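Mug tree tips and mugs knock the base board when hung

I have a small wooden mug tree: a flat base board, one vertical post, two pegs, one to each side. It holds two mugs, a dark teal one with a yellow interior and a pale pink one. It shares a white table with a three-plate rack and a few other things, on brown paper.
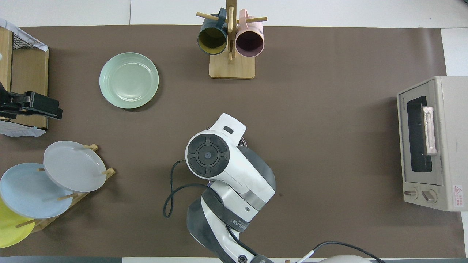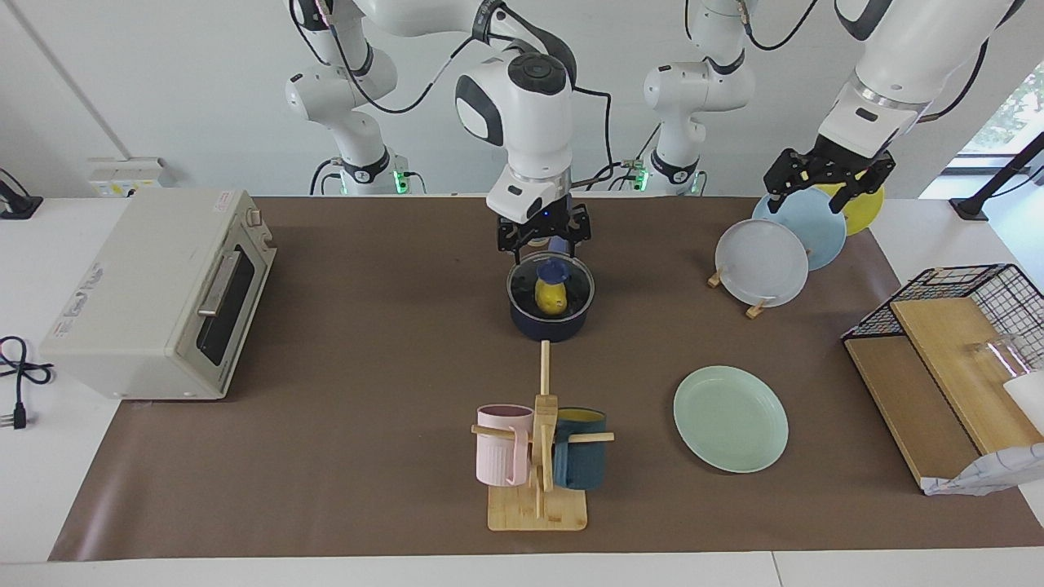 There are two problems. The first is stability. If I take one mug and leave the other, the base rocks when the remaining mug is touched, and last week it went over completely. The second is clearance. The mugs hang low, and they knock against the base board if the tree is pushed along the table. The glaze on the lip of the teal mug now has a chip the size of a grain of rice.

The pegs are a friction fit, no visible glue. One turns in its hole if I twist it hard. The base has no feet or pads. Would you drill new holes higher up the post, weight the base, or replace the whole thing? I have a hand drill but no drill press. I would also like to know if wooden plate racks need the same treatment, as mine slides on the paper when I pull out the rear plate.

Delphine Fitzsimmons

Torunn Fjeld

Treat the two faults separately.

Tipping. The tree goes over when the combined center of gravity of the tree and the remaining mug moves outside the edge of the base. A mug with its handle on a side peg hangs well off the post, so one mug alone pulls the load to one side. You can widen the base or add weight to it. Adding weight is easier. A flat steel plate screwed to the underside works well. Mine is an offcut that weighs 589 grams and it stopped the rocking completely. Countersink the screws so the heads sit below the steel, then put four thin rubber pads at the corners, as far out as they will go. Pads set inward make the base effectively smaller and you will lose part of what you gained.

Check first that the board is flat. Put it on a known flat surface and press each corner in turn. If it rocks empty, it has cupped, and weight will not cure that. Tape a sheet of 120-grit paper to a piece of glass and sand the underside until the scratches cover all of it.

Clearance. Do not drill new holes until you have measured. Hang the mug, measure from its lowest point to the board, and write it down. Raising the pegs by 2 cm is enough for ordinary mugs. It also raises the center of gravity, so do the weight first and the pegs second.

For the holes, use a brad-point bit the same diameter as the peg. Clamp the post flat with scrap under it to prevent tear-out. Angle each hole upward by 7 degrees. With a hand drill, cut a guide block at that angle and clamp it on. A level peg lets a handle creep outward every time the tree is bumped. Plug the old holes with dowel and wood glue, leave overnight, trim flush.

The loose peg should be glued in any case. Scrape out any old finish, apply glue to the wall of the hole, and insert.

Plate rack: same pads, smaller size. Weight is unnecessary because the plates supply it. Remove the front plate first and the sliding mostly goes away.

Kadinier

Just buy a heavier one. The Whitlock with the cast base has been on my counter for years and never moved.

Zemthorpe

Agree with the steel plate. One correction on the pads: rubber can mark a painted or lacquered table over time, and brown paper will not always stop it. Use silicone or cork. Cork slips more on paper, so silicone if the paper is staying.

If you don't want to drill at all, turn the mugs the other way on the pegs. Depending on the handle, a mug can hang at a different angle and clear the board. It costs nothing to try. For the chip, stop drinking from that side. Food-safe repair on a lip is not reliable.

Comments

Cidlow: Did the glued peg hold? Mine let go after one winter next to a radiator.

Torunn Fjeld: Still tight. Dry air shrinks the peg, so glue it when the wood has been indoors for a while.

Delphine Fitzsimmons: Steel plate and silicone pads fitted. No rocking with either mug removed. I will do the pegs in November when I can borrow a proper clamp.

Cidlow: What length screws for the plate?

Delphine Fitzsimmons: 12 mm. Measure your board first, mine is thicker than it looks.

Last updated 10/16/26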